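Stasevero Teaching Kit, Set-up Guide
Section 3: Recording demonstrations in the simulator

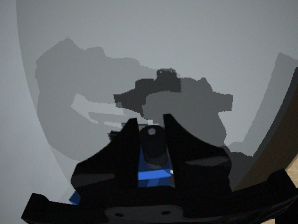

Users at Netarham asked whether practice in the simulator is worth the time at all, given that their arm still fumbled after a week of it. Fair question. Our answer is a cautious yes, for learning the controls. Do not expect more from it until you have run your own tests.

1. Start the simulator and load the wrist view. Blocky shadows with jagged edges are a rendering fault. Do not steer by them.

2. Hold the hand controller level and press Link. The simulated gripper should follow your hand. If it lags, stop and unlink.

3. Record 3 short trial runs and play them back before you record anything you mean to keep.

4. Record the full set. The Helton sales sheet says 200 runs will teach any task. We needed over 1000 for a plain pick and place, and would not promise that for yours.

5. Delete runs where you paused or changed your mind. The robot will copy the pause too.

Note: The "Quality" score comes from the Cao plug-in. It rewards smooth motion and has no idea whether the part was picked up. Watch the playback yourself.

Note: Error 1806 means the link dropped during a run. The file will still save and look complete. Throw it out.

CAUTION: Unlink the real arm before practicing. The on-screen "Sim only" switch does not cut power to the motors.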